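Keeping a small washbasin tidy when there is no counter around it

Asked by Chia-jung Tai, 13 January 2023
Viewed 23 times. 3 answers

We swapped an old vanity for a plain rectangular basin on a stand, and I lost all my counter space. The only flat part is the rim. Right now it holds a cup with the toothbrush in it, a soap dish and a bottle of turquoise liquid, and there isn't room for much else. The rim gets a chalky film under everything and the bar soap goes mushy.

There is a second basin in the same room, on a wooden cabinet with a lower shelf, so I could move things over there. I would like both basins to stay usable at the same time in the morning. The walls are tiled and I am renting, so no drilling. The faucets are matte black, in case that matters for cleaning.
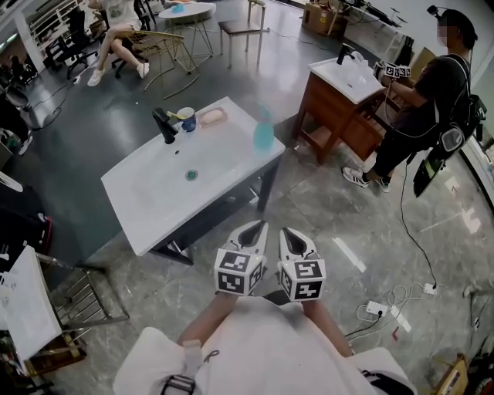

What should stay on the rim of a basin this size?

Keep the things you reach for with wet hands, so one kind of soap and the toothbrush cup. Move the rest to a shelf or a caddy.

Answer 1, 4 votes

I had the same setup for years. Pick bar soap or liquid soap and put the other one away. Most of the mess on a rim comes from having both.

For the bar, get a dish that drains toward the bowl, or put a piece of cut sponge under the soap and rinse it out every few days. Mine is a Siltau and it has a lip on one side that hangs over the basin. Any dish with a slope will do the job.

For the film, lift everything off once a week and wipe the rim with white vinegar and water, half and half. Keep it off the faucet. Black finishes can go patchy with acid, and I ruined one that way last May. Dish soap on a soft cloth is enough for the faucet, then dry it.

Wash the bottom of the cup too. That's where the ring comes from.

Alfie Sedgwick

Answer 2, 1 vote

Just get a bigger sink lol. Or use the shelf on the other one.

Answer 3

Agree with the first answer on the vinegar. If you can't drill, look at a narrow rolling cart next to the stand. Measure the gap first and check that the cart clears the legs. Erkia used to have one, but I don't see it in the catalog anymore.

I wouldn't bother with suction shelves. I tried two and both came down in the night.

Comment from Chia-jung Tai: Thanks. I put the liquid soap away and I'm trying the sponge under the bar. The gap by the stand is pretty tight, so I'll measure before I buy a cart. Does the sponge start to smell after a while?

Comment from Alfie Sedgwick: It does if you leave it. I swap mine when I change the toothbrush.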